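Skunport Women's Rugby - questions we keep getting

Updated for June sign-ups. Read this before emailing please, Ilze does the inbox on her lunch break.

Do I need to have played before?
No. Most of last year's intake hadn't. If you can jog a bit and don't mind mud you're fine. Complete beginners go with Agnese Petrauskas for the first 5 sessions, then mixed in with everyone.

How old do I have to be?
18 for the senior side. 16 and 17 year olds can train with us but not play matches, and a parent has to sign the form. Under 16s - separate club, ask at the gate and we'll give you the number.

When is training?
Twice a week, 7 p.m. start, done by 8:30. Boots on and out by five to, please. Summer is touch rugby only, no contact until preseason.

Where?
Apaza Park, the bottom field, not the one by the tennis courts. Parking off the side road. If the gate's shut go round by the allotments, theres a gap in the hedge with a path.

What happens when the field is waterlogged?
We go into the hall at the Dristico center. Flat sneakers, no studs indoors, not even to walk to the bathroom. Message goes out on the group chat by 4 p.m. No message means we're outside. 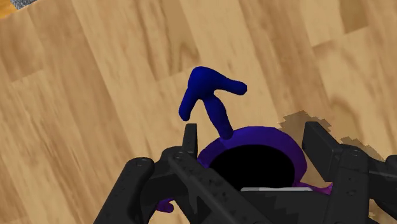

Plank flooring, light wood.

What does it cost?
$188 for the season. Covers insurance, league fees, field rental and your socks. Shirt is on loan, you give it back. You can split it over 7 months, tell Ilze Ots and she'll set it up. Students and anyone out of work pay half - just tick the box, you won't be asked for proof.

First three sessions free. After that we need the form and a first payment, insurance thing.

What should I bring?
Mouthguard, water, boots if you have them. Any soccer boots are OK to start with as long as the studs aren't worn sharp. We've a crate of second hand boots in the clubhouse, mostly small sizes. Long hair tied back, jewelry off, that includes new piercings. Tape over them isn't allowed in matches.

I work shifts, can I still play?
Yes. Half the squad works odd hours. We've got two nurses, a bus driver, a baker who comes straight from a nap, and Gheorghița Jitaru teaches second grade all week and still props on match day. Put your availability in the sheet by the 20th of the month before and we pick around it. If your rota changes late tell Man-sik Joo, he does team sheets. Text him, he doesn't look at email.

Will I get a game?
Everyone who trains gets minutes. Not always a start. League matches are picked on form and attendance, friendlies are open to all. There's no second team yet, we need more front rowers first (hint).

How far do we travel?
Longest trip is two and a half hours each way. Minibus for that one, car shares for the others. Drivers get gas money back, keep your reciept.

What if I get hurt?
Tell a coach straight away even if it's small. Any knock to the head and you're off, no argument, and you don't train again until you've gone through the return steps. Rimantas Rimkutė is our first aider on match days and has the accident book. If you need to claim on the insurance do it through him.

Did you ever get the floodlights money?
Yes! We raised 3700 from the sponsored run and the quiz, and Mekano matched it. Two lights up on the near side, should be working for October. Far side still dark so drills stay by the clubhouse end till we can afford the rest.

Can I bring my kids?
Yes to matches, yes to training if they can sit on the sideline and be OK. No childcare, sorry. We've asked about it, nothing yet.

Dogs?
On a leash. Not in the hall.

I don't want to play but I'd like to help
Great. We're short on someone for the touchline flag, and on people to do teas for home games. Referee course is paid for by the club if you promise us a season.

How do I sign up?
Form at the bottom of the Join page, or turn up ten minutes early and fill in a paper one. Bring a pen, ours go missing.

Something else?
Use the contact form. Replies take a couple of days, longer in match weeks.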